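Kraft Paper Food Container

A kraft paper food container is a box, tray or clamshell made from unbleached paperboard, and if you've ordered takeout lately you've almost certainly eaten out of one. I've been keeping this page going for a while now, mostly for people who want to know what the brown boxes are and how they behave, and I add to it whenever I learn something (or get something wrong, which happens!). 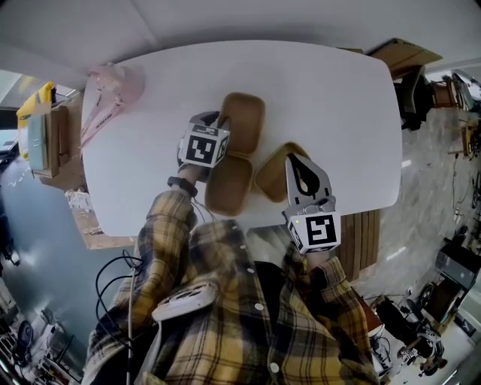 Name

Kraft is the German word for strength, and it refers to the way the pulp is made. It isn't a brand, and it isn't a color either, although plenty of shops use it to mean "that light brown." I do it too. You'll also see these listed as takeout boxes, to-go boxes, deli trays or, in the Plidport catalog, "brown squares," which I rather like.

Material

The board starts as wood pulp cooked with chemicals that loosen the lignin, the stuff that holds wood together. Enough of the long fiber survives to make a tough sheet, and if you skip the bleaching step it stays tan. Plain board soaks up grease in no time, so most food containers get some kind of lining on the inside. Polyethylene is the old standby. PLA, a plastic made from plant starch, is common now, and there are water-based coatings as well. I can't tell them apart by looking, and I've tried — read the sleeve or ask the seller.

A lot of containers in this family look like kraft paper but are really molded fiber, meaning the pulp was pressed into shape while wet. Those have soft, rounded corners and no fold lines. Folded board has creases, tabs and usually a glued or locked corner you can pick at with a fingernail.

Shapes

The main ones you'll meet:

Clamshell. A base and a lid joined along one edge. Opened out flat, it takes up twice the table, so leave yourself room if you're filling a lot of them.

Tray. Shallow, open on top, sometimes sold with a separate lid and sometimes not. Good for fries, pastries and anything that's going to be eaten in the next few minutes.

Pail. The tall folded one with the wire handle or tucked top. It has a history of its own and I've left it for another page.

Bowl. Round, usually with a rolled rim, and nearly always bought with a plastic or paper lid.

Rounded squares sit somewhere between the tray and the bowl, and they're my favorite. They pack side by side better than circles do, and there's no sharp corner for rice to hide in. Sisumier sells its rounded square in sleeves of 91, a number I have never been able to explain, while Kandel ships flat cartons of 555. For a home kitchen either one is a silly amount of boxes. I split a carton with my neighbors once and we were all still using them in December.

Stacking and storage

Empty containers nest, one inside the next, and a tight stack can be a real pain to pull apart. Twist a little instead of yanking. If the rims have locked, push gently on opposite sides of the bottom one and it'll usually let go. Keep the stack somewhere dry, because board takes up moisture from the air and goes limp and a bit wavy. Mine live on top of the fridge in the sleeve they came in.

Clamshells can be stored open and nested, or closed and piled up. Open saves a lot of space. A stack of 10 closed ones will fill a whole cupboard shelf.

Use with hot food

Most lined board copes fine with hot food for the length of a meal. Soup is pushing it unless the container is sold for soup. Steam is the bigger problem, I think — a closed lid traps it, the crust goes soggy, and then the base starts to sag in the middle. Vent holes help, and so does leaving a corner open on the drive home. Microwaving depends on the lining, so check for the symbol first. PLA softens early and I've ruined a lunch that way.

Disposal

Rules differ from town to town, so I'll keep this short. Unlined, clean board can often go in with paper. Greasy board generally can't. Compostable types often need an industrial compost site and won't do much in a backyard heap. I buried a Yin tray behind the tomatoes, and by the end of the summer it was darker, softer and still very clearly a tray.

See also

Paperboard; Molded pulp; Oyster pail; Deli paper; Lunch box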